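Fokness Home Forum > Bedroom and Bedding > Washing a duvet at home or not?

jestside_finn
November 2, 2023
Our duvet is due for a wash and I can't decide between doing it in our own machine and paying for it. The laundromat in Jestside wants 50 dollars for one duvet, which seems steep. The tag says machine wash, gentle. Has anyone done a full size one at home without wrecking it?

LMoura
I do ours twice a year. Bedding on the bed now: 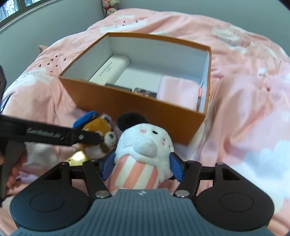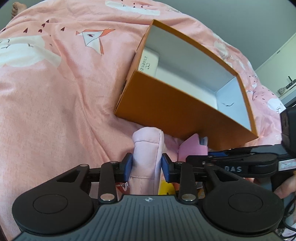 The first thing to check is the drum. If you have to shove the duvet in with your knee, it's too big and the middle won't get rinsed. Ours is polyester fill and goes in with room to spare. Warm water, half the usual detergent, no softener, then an extra rinse. The pink has held up fine, and a busy print like those clouds is forgiving about small stains anyway. Drying takes most of an afternoon on low. Stop it every 55 minutes or so and pull the clumps apart by hand.

Gilmar Q
I disagree about doing it twice a year. If you use a cover and wash the cover, the duvet itself needs it every couple of years at most. Every wash breaks the fill down a little.

LMoura
We have a kid and a dog. Twice a year.

Gilmar Q
Fair enough.

benno_nolte
What spin speed? Mine goes up to 1,000 and I've always left it there.

LMoura
700. Higher than that and it came out in a hard lump on one side.

benno_nolte
Mine has never lumped at 1,000, but it's a thin summer one. Will try lower on the winter duvet.

Marcelino G.
If it's down, ignore most of this. I washed a down one at home in January and it smelled like a wet goose for a week because the inside hadn't dried. The laundromat dryers are twice the size. I'd pay the 50.

jestside_finn
It's polyester, I checked the tag again. Going to try it at home this weekend on gentle with the extra rinse. Do tennis balls in the dryer do anything?

Gilmar Q
They make a racket. I use two clean ones and it does come out fluffier.

LMoura
Never bothered with them.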